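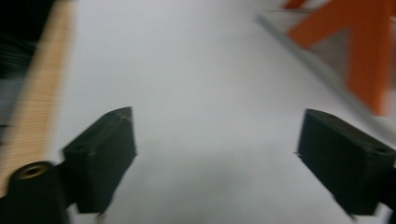

One Tick

The offset was in a file called limits, between the maximum finger speed and the minimum finger gap. It had the value 1 and the name tick_adj. There was no unit. The comment beside it read "do not remove, see me", and was unsigned.

I had been at Uruseck since June and had been given the gripper stack because the person who had it before me had gone to work for a firm that made lifts. The stack had 3 parts. Perception looked at the wrist view and reported where things were. Hetemlow, the planner, took those reports and produced a path for the fingers and a width for each point on the path. The controller ran at 50 cycles a second and did what Hetemlow told it, within limits. The limits were in the limits file, along with tick_adj.

My task that week was small. The Jayasinghe site wanted the stack to run on their own machines, and they had asked for every constant to be listed with a unit, a source and a reason. It was a fair request. I made a table with four columns and started at the top of the file. By the middle of the morning I had done most of it, and by the end of the morning I had done all of it except one row.

I searched for the name. It was used in one place, where the controller picked up the latest report from perception. The report carried a time stamp. The controller took the stamp, added one tick, and carried on as if the picture had been taken a cycle later than the camera said it had. At 50 cycles a second a tick is 20 milliseconds. So everything the planner believed about the world was 20 milliseconds younger than it claimed to be.

I could think of reasons to make a stamp older. Cameras take time to read out, and a stamp is often put on late. I couldn't think of a reason to make one younger. I wrote "unknown" in the fourth column, looked at it for a while, and deleted it.

The usual thing is to set the constant to zero and see what breaks. I did this in replay, which costs nothing. Nirnov, the logging tool, will play back any recorded run and feed it to a changed stack, then report where the new commands part from the old ones. I chose a short run over bare table first. With an empty view and nothing to close on, the commands should have been the same either way, and they were. Nirnov drew two lines on top of one another and gave the difference as nil.

Then I asked it for every run in the store, and went to lunch.

When I came back it had stopped at run 2327. It hadn't failed. It had found a difference larger than the threshold and was waiting to be told whether to go on. In the old run the fingers had reached the target width and held it. In the replay, with the constant at zero, they began to close one cycle early, opened again, closed again, and went on doing this until the log ended. The trace looked like a saw.

I told it to go on. It went on without stopping again. One run in the whole store depended on tick_adj, and it depended on it completely.

The notes for the run were short. Target: black loop, padded strip. Approach from above. Pinch on strip. Result: pass. A second line had been added later, in the same plain style as the comment in the limits file: "passes for the wrong reason".

I read that line several times. It is an odd thing to write in a test record, where there is a field for the result and no field for the reason. There was also a link to a longer note, on a server that had been switched off in the spring.

So I did it from the traces. Perception reported the strip well enough. It was wide and had a texture, and the tracker had plenty to hold on to. Its reports only became poor near the end, when the fingers were close and the strip took up the middle of the view. At that point the tracker gave two answers by turns: one for the near face of the strip and one for the arch around it. Each answer was reasonable. They differed by more than the finger gap. Hetemlow, being handed a target that jumped, replanned on every report, and the controller followed.

There was meant to be a guard against this. If a report disagreed with the last one by too much, the planner was to discard it and keep the old target for a cycle. The guard compared the two stamps first, to make sure the reports were in order. I read the comparison and then read it again with a pencil. It used "less than" where it needed "less than or equal". When a report arrived in the same cycle as the plan that used it, the guard took it for a new sequence and let it through without checking. With every stamp moved on by a tick, no report was ever in the same cycle as its plan, and the guard always ran.

The constant was a fix for one missing character. It had been put in a different file, in a different part of the stack, by someone who had presumably found that the saw went away and had a demonstration to give.

I changed the comparison and set tick_adj to zero. In replay, run 2327 closed once and held. I ran the whole store again and it went through without stopping. I could have filled in the last row of the table then by removing it.

What kept me was the second line in the notes. Whoever wrote it had known about the constant and known it was wrong. They had looked at a pass and marked it down. A person that careful would have tried the comparison. It was the first thing I had tried, and I had been there since June.

I went to the rig. Replay only tells you what the commands would have been. It can't tell you what the object would have done in reply, because the object in the log is answering the old commands. I booked the table for the afternoon, loaded the build with the corrected comparison, and set the loop out on the white surface with the strip in the middle of the approach.

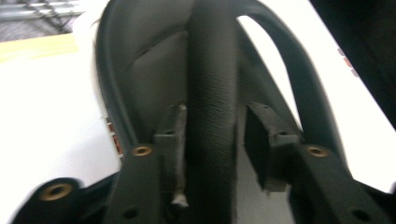

"What does the planner do if it never gets a report it trusts?" my manager asked. She had come down to see why the rig was booked.

"It keeps the last good target and carries on closing to the last good width. After enough cycles it gives up, opens the fingers and logs a stale target."

She asked how many cycles were enough. I said it was in the limits file, and that I had a unit and a source for it.

The first attempt went as the replay had. The trace closed once and held. So did the second. On the third I moved the loop slightly to one side, by hand, between the approach and the close, which is something the test plan allows and the log does not contain. The tracker followed the strip across. The guard saw a large change between one report and the next, decided it was the old fault, and discarded it. It discarded the following one as well, since it was still comparing against the target it had kept. The controller closed to the right width in the wrong place.

I put tick_adj back to 1, left my correction in, and got the same result. I took my correction out, left the constant in, and got the same result. Only the stack as it must have been at the start, with no correction and no constant, went after the loop when it moved, and that one shook.

My manager looked at the four traces side by side in Nirnov. She asked which was right.

I said the stamps were right in the first and third, the comparison was right in the third and fourth, and the fingers were in the right place in the first. The guard did what its description said in three out of the four. I said that I thought the description was the fault. A target that jumps once and stays is a different thing from a target that jumps back and forth, and the guard had no memory to tell them apart. It needed to keep more than one old report. That was a change to Hetemlow, with its own review and its own tests, and it wouldn't be done before Jayasinghe wanted their table.

"Which one is in the build we've sold them?" she said.

"The second. Constant in, comparison wrong."

"And it passes."

"It passes."

She asked me to write down what I had found and went back upstairs. I don't think she meant anything by it. It was late in the day, and the review for the release had been closed since the morning.

I wrote the ticket for the guard first, with the four traces attached and the steps for moving the loop. I added a test to the store in which the target moves once, and marked it as expected to fail. Then I opened the table. For the unit I put "control cycles". For the source I put the run number. The fourth column had a limit on its length that I hadn't noticed before, and my first attempt was too long for it, as was my second.

The entry as filed on 11 Jul 2018 reads: "Hides a wrong comparison in the guard, which hides a missing case. Remove only with both."

In the limits file I replaced the comment with the ticket number. I signed it, and moved the line down to the end, away from the speeds. Then I put the loop back in its tray, released the table, and started the overnight run.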